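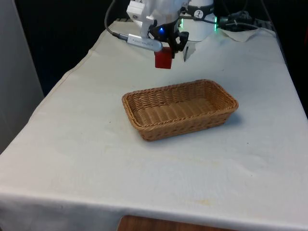 Yolanda Strickland asked after the first release whether a task this small needed a data card at all, and said that if it did, the card should state what counts as a failure before it states anything else.

Cladolcombe Cube and Basket
Data card and README
Released September 1, 2025

What counts as a failure

An episode is a failure if the cube is not inside the basket when the operator ends the recording. A cube resting on the rim is a failure. A cube that bounces out is a failure. A basket that has been pushed along the cloth is not a failure so long as the cube ends up in it, but the episode gets the tag basket_moved.

Summary

The set was recorded by the Fadivby student robotics club as its term project. The task is to pick up a small red cube and place it in a rectangular wicker basket on a table covered with a pale cloth. All episodes are teleoperated. There are 224 episodes, of which 146 are marked as successes. The failures are kept in the main folder and should be filtered by label if you don't want them.

Splits

The test split has 29 episodes, chosen by the club before any training was done. It includes both successes and failures. Everything else is in train. We did not make a validation split; the baseline scripts take one from train at load time with a fixed seed.

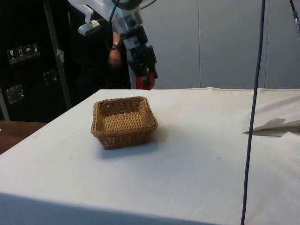
Can the episodes be used to train a policy without the wrist view?
The fixed view is enough for the reaching phase, but our baseline placed the cube less reliably without the wrist camera, and we suggest keeping both.

Contents of each episode

fixed.mp4: fixed view of the table
wrist.mp4: view from the gripper camera
state.csv: joint positions and gripper opening, one row per time step
meta.json: operator number, success label, tags, free-text note

Both videos start on the same trigger. Time stamps are in seconds from that trigger. Episodes are cut off at 60 seconds, and those that reach the limit carry the tag timeout. A timeout is not always a failure, so read the label as well.

Procedure

Before each episode the operator sets the basket down by hand at a position read from a printed list. The cube position is free. The operator then picks, carries and places in one go, with no regrasping once the cube has been lifted over the basket. Regrasps before that point are allowed and tagged.

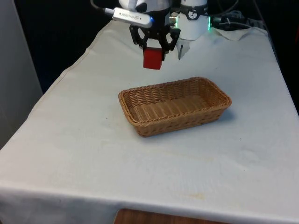 Fixed view, carry phase: cube held in the gripper, basket empty.

Labels

Success labels were entered by the operator and checked by a second member from the final part of the fixed video. Where the two disagreed, Marcus Gallagher made the decision, and the note field says "decided". Phase labels (reach, grasp, carry, release) come from the Stoleck script in the tools folder. They are set from the gripper opening alone and can be several steps late on release.

Known problems

The cloth creases differ between sessions and a model can learn to tell sessions apart by them. Objects at the sides and back of the table were not controlled. One cube colour only. The first session has no operator number.

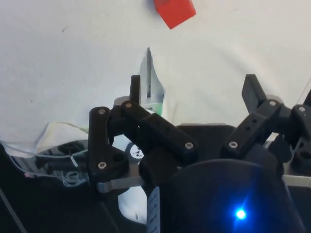 Marcus Gallagher: the wrist stream needs its own loader option. I had two scripts resizing it differently and the results didn't match until both used the one in tools.

The option is now wrist_resize in the loader and is on by default. Results from before this change should be run again.

Use

Run tools/check.py first. It lists missing files and prints the episode totals for each split. The Adams loader reads the folders as they are, with no conversion step.

The set is for teaching and small imitation learning experiments. It is too narrow to support claims about general grasping. Corrections to labels can be sent as a pull request against meta.json, one episode per request, with the time stamp in the message.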